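Drisen Amateur Rocketry Society
Minutes of the general meeting held on July 17, 2021, Escobedo Hall, 10.30 am

Present: 14 members. Apologies were received from two.

1. Minutes of the last meeting
Agreed, with one correction. The altitude given for the second spring flight should read 710 metres.

2. Static test of the Flernance motor
The test report had been sent round beforehand. The motor burned for its full planned time and peak thrust was 844 newtons, slightly under the design figure. The nozzle showed wear on one side and will be replaced before flight. Members asked whether the wear came from the casting or from the way the motor sat in the stand. The test group could not say. It was agreed to section the old nozzle and bring the halves to the next meeting.

A second static test was proposed and put to the vote. Carried, nine to four, with one abstention.

3. Launch window
The landowner at Grusolton has offered two weekends in August. The first was preferred. The airspace notice has to go in three weeks ahead, so the form will be sent on Monday. The target altitude on the form will be 3,063 metres.

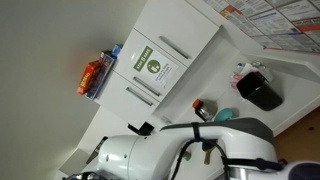 If wind at the site is above the agreed limit at noon the flight moves to the second weekend. Cars are to be left at the lower gate. The track beyond it is for the trailer only.

4. Recovery
The main parachute has been repacked with the longer shock cord. The drogue release worked in four ground trials out of five. In the failed trial the charge fired but the bay did not separate. The shear pins will be changed to the smaller size and the trials run again.

The radio tracker needs a new battery. Approved.

5. Money
The balance stands at £352 after paying for propellant. Range insurance is due at the end of the month and will take some of this. It was suggested that subscriptions go up by five pounds next year. Held over to the annual meeting.

6. Any other business
The rail buttons ordered in spring have not arrived. The supplier will be chased.
A member asked for the loan of the altimeter for a school flight. Agreed, to be returned before the launch weekend.

The meeting closed at 12.15 pm. Next meeting at the same hall, date to be sent by email.

Contact the society | © 2021 Drisen Amateur Rocketry Society | Back to top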